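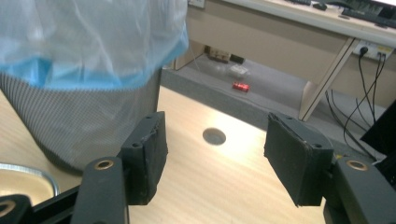
Quelle huile choisir pour une table qui sert tous les jours ?
Une huile dure, en deux couches fines, avec un temps de séchage complet entre les deux. L'huile simple nourrit bien mais marque au premier verre d'eau oublié.

Huile dure Trotetti - bidon 4 litres, incolore satinée

Prix : 179 € TTC
Réf. Trotetti 400
En stock. Préparation le jour même si commande avant 11 h.

Pour plateaux, bureaux, plans de travail, étagères, tables de réunion. Intérieur uniquement. Pas pour les sols, voir la gamme Kornlow pour ça.

En bref
Base huiles végétales et cires
Aspect satiné, ton légèrement chaud
Application chiffon, rouleau poils ras ou monobrosse pour les grandes surfaces
Séchage entre couches : une nuit
Dureté complète : 7 jours
Nettoyage des outils : white spirit, tout de suite après

Pourquoi on la vend encore
On a la concurrence en rayon aussi, deux autres marques. La Trotetti part quatre fois plus vite. Elle pardonne. Une reprise au milieu d'un plateau ne se voit pas, ou presque, alors qu'avec un vernis il faut tout poncer. Et l'odeur retombe dans la journée, fenêtres ouvertes.

Le bidon de 4 litres est pensé pour les ateliers et les gens qui ont plusieurs meubles à faire. Pour une seule table basse, prenez le petit format, sinon le reste va croûter dans le garage.
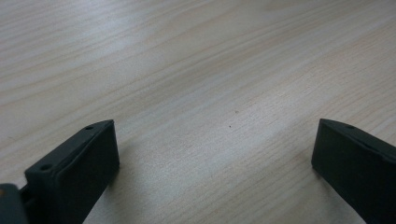

Bois clair, veinage fin, reflet lumineux.

Préparation du support
Bois propre, sec, sans cire ni silicone. Ancien vernis : à enlever entièrement, l'huile n'entre pas sinon. Ponçage au 120 puis au 150, toujours dans le fil. Ne montez pas au 240, le bois se ferme et la première couche reste en surface. Aspirer, puis chiffon à peine humide. Laisser sécher.

Bois à tanins (chêne, chataignier) : faire un essai dessous, dans un coin. Les résineux boivent beaucoup, prévoir plus de produit.
Panneaux plaqués : possible, mais ponçage très léger et à la main.

Application
Remuer le fond du bidon, longtemps. La cire descend.
Première couche fine, étalée dans le fil. Attendre un quart d'heure, puis essuyer tout l'excédent au chiffon coton. Vraiment tout. Une flaque oubliée colle pendant des semaines, c'est la première cause de retour chez nous.
Le lendemain, égrenage au pad blanc, dépoussiérage, deuxième couche encore plus fine. Même essuyage.
Troisième couche seulement sur les chants et le bois de bout.

Attention - les chiffons imbibés d'huile peuvent prendre feu tout seuls. Les tremper dans l'eau ou les étendre à plat dehors avant de les jeter. Pas de chiffon en boule dans la poubelle de l'atelier.

Entretien
Eau tiède et savon Yadav pour bois huilés, un bouchon par seau. Pas d'éponge abrasive, pas de produit vitres. Une couche d'entretien par an sur une table de repas, tous les deux ans sur un bureau. Tache de gras : savon pur, laisser poser, rincer, et rehuiler la zone si elle a blanchi.

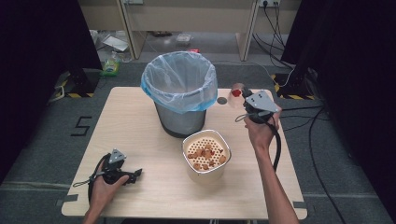 Dépôt Hillier, avril

Nouveau lot arrivé, même formule, nouveau bouchon à visser (l'ancien à languette se coinçait, on a eu assez de messages là dessus). Le prix ne bouge pas. Les commandes passées avant l'arrivage partent en premier.

Livraison
Transporteur uniquement, produit classé, donc pas de point relais. Signature obligatoire. Bidon cabossé : le noter sur le bon du chauffeur, sans ça on ne peut rien faire.
Retrait au dépôt Hillier possible, de 8 h à midi. Sonner au portail de gauche.

Retours
Bidon non ouvert, trente jours. Bidon ouvert, non.

Souvent acheté avec
Savon Yadav pour bois huilés, 1 litre
Pads blancs, par deux
Chiffons coton non pelucheux, le kilo
Cales à poncer Trotetti, liège

Fiche technique et fiche de sécurité sur demande, indiquer la référence et le numéro de lot imprimé sous le bidon.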